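We use cookies to improve your experience on this site. By continuing to browse you accept our cookie policy. Accept | Manage preferences

3.2 Colour and packaging at the point of choice

The second part of the fieldwork was carried out in stationery shops, where we followed the purchase of small correction products. Correction tape was chosen for a practical reason: it is cheap, it is bought often, and the buyer can rarely try it before paying. The decision must therefore be made from the card, the blister and the colour of the dispenser. Okafor and Lynch kept notes on 228 choices in total, and the interviews were later coded by Zoubi with the Holub scheme, in its version for low-cost goods.

In our material, the comparison of two colours within one series was a frequent last step. The buyer has already settled on the series, and the lettering on the card does not help any more, as it is the same on both. What remains is the tint of the plastic. Several participants told us that they held the packages close to each other for this reason, and that a neighbouring colour on the wall could change their opinion of a pale one.
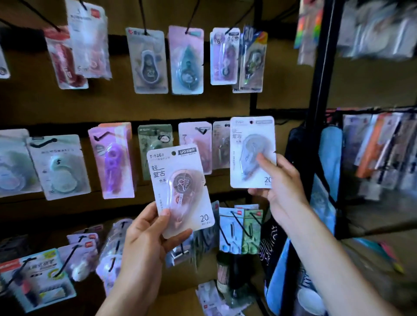 Figure 4. Comparison of two correction tapes from one "light retro" colour series (轻复古 色系), pale pink and pale grey-blue, in front of the shop display.

The series in Figure 4 is sold in muted, translucent tints, while the hooks behind it also carry much stronger colours, among them red and bright purple. We call this condition a mixed wall. In the interviews, participants who preferred muted colours described them as "calm" or "grown-up", and they seldom mentioned the length of the tape – although this number is printed on many of the cards. Participants buying for a whole family gave more weight to the length.

Chmielewska (personal communication) has suggested that a translucent body may be read as a sign of quality. Our data can neither confirm nor reject this, and we return to the question in Section 5, together with the results for highlighters and glue sticks.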